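Manipulation Working Group
Minutes of the Regular Meeting, May 12, 2020

Present: representatives of the Grusitano laboratory, the Pärn laboratory and the Zarkovska instrument shop. The Andasard office joined by telephone. A quorum was present.

1. Minutes of the previous meeting
The minutes were approved with one correction. Under item 4, "camera drift" should read "camera offset."

2. Report on the assembly study
The Grusitano laboratory reported on the furniture assembly work. The method under review estimates the position of each part from printed square markers and passes that estimate to a learned policy, which controls the approach and the closing of the gripper. The wrist camera is the only source of images used by the policy. The fixed cameras are used for scoring and for checking the calibration.

The group reviewed material from the wrist camera. The approach phase was discussed first, as it accounts for most of the change since the last report.
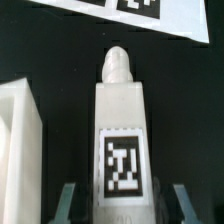 Wrist camera view, approach phase. Fingers open, marked part between them.

The laboratory has collected 423 demonstrations by teleoperation. Of these, 107 were set aside for evaluation and have not been used in training. The Pärn laboratory asked whether the two sets share starting layouts. The answer was that layouts were drawn separately, but that the same set of parts was used throughout. It was agreed that the written report must say so plainly.

Results were given for two versions of the policy. The version that receives marker poses together with images did better at the grasp than the version that receives images alone. The difference was small when the part stood upright with its marker facing the camera, and larger when the part was tilted or close to another part. The Andasard office asked that upright and tilted starts be reported in separate tables. Agreed.

3. Marker visibility
Discussion turned to cases in which a marker is partly hidden. The detector drops any marker whose border is broken, and the policy then works from the last good estimate.
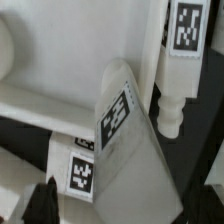

The Zarkovska shop held that a stale estimate is worse than none and proposed a time limit, after which the pose input would be blanked. The Grusitano laboratory did not object but noted that the present policy has never been trained with blanked input and would need to be retrained. The Pärn laboratory suggested masking the pose at random during training – a change of a few lines in the data loader – and comparing the result with the current version before any limit is set.

Moved and seconded that random masking be tried first. Carried, with one abstention.

4. Calibration
The camera offset was measured again after the mount was tightened. The error at the fingertips is now 2 mm. The earlier value had been over 8 mm, and runs recorded under it will be listed in an appendix and left out of the main results.

5. Actions
Grusitano: retrain with random masking; prepare separate tables for upright and tilted starts.
Pärn: review the evaluation layouts and confirm the separation in writing.
Zarkovska: print a spare set of labels on matte stock and record the mount settings.
Andasard: circulate the report outline.

6. Other business
The request for additional storage was deferred. The date for the October review will be set by correspondence.

There being no further business, the meeting was adjourned.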